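Serving Papers on a Registered Agent That Moved

September 12, 2018

I spent most of last week on service of process in a small contract case, Grasley v. Pradolari, and I am writing the steps down while I still remember them.

The complaint named a company whose registered agent, Collet, had left its listed address in December. The state record still showed the old suite. Our process server went twice and got a locked door both times. Under the rule we were working with, a failed attempt at the listed address does not count as service, but it does support a motion for another method.
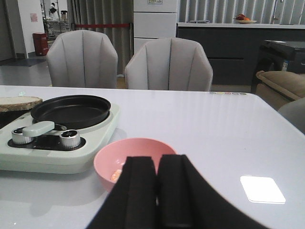
The motion needs an affidavit from the server with the date and time of each attempt. Ours ran to 21 lines. Ada Negri, who clerked for me this summer, found that the first draft left out the suite number, and we had it signed again before filing. The filing fee was $25.

The judge allowed service by certified mail to the company's main office, with a copy to the agent's last known address. The return receipt can take up to 10 days. File it with the proof of service form and keep a stamped copy.

Next I have to calculate the answer deadline, which runs from the receipt date in our order.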